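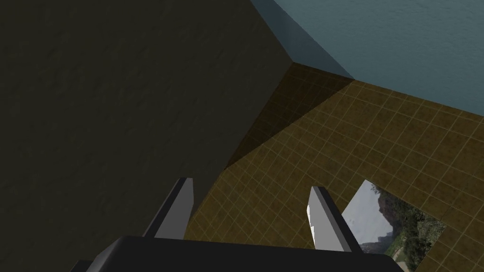
The arm in the sim, fingers open over the tan grid floor. Dark block on the left.

ok so thread on what the sim setup changed at work bc people keep asking me. I'm on the packing side at Bralano, Clarudthorpe site. not an engineer

before: any change to the arm's routine meant line 3 stopped. we stood there. sometimes a whole afternoon, and then you stayed late to catch up

now Chenxi Dai runs it in the simulator first. if the fingers clip something it happens on her screen and we keep packing

shadows are in there too, see the wedge next to the block. Chenxi says shadows matter more than the looks of the thing. I'd have guessed the opposite

the part I didn't expect is my job moved. 4 of us now spend mornings going thru the sim runs and marking the ones that look wrong. more than 200 on a busy morning. eyes get tired

you do get good at it tho. Iresha Munasinghe can tell a bad approach angle before the arm is halfway down. 11 yrs of packing by hand will do that

what's worse: way less walking around, less talking. I used to know everyone on the Sjögren order. now I know them by their login

also the pay grade. we're still listed as packers. we are reviewing robot runs half the day. asked in April, "being looked at". still being looked at

what's better: my wrists. also no more lifting out of the bottom crates, the arm does those. I won't miss them

mgmt first said no changes to shifts. then the early shift lost two spots. both people moved to Bemia returns, no one let go, but they found out from the schedule. don't do it like that

if your place is getting one of these, ask early who checks the runs and what that job is called. get it in writng

and ask to sit with whoever builds the sim. Chenxi had our crates the wrong height for weeks, Iresha spotted it in one look

break's over, will answer replies tonight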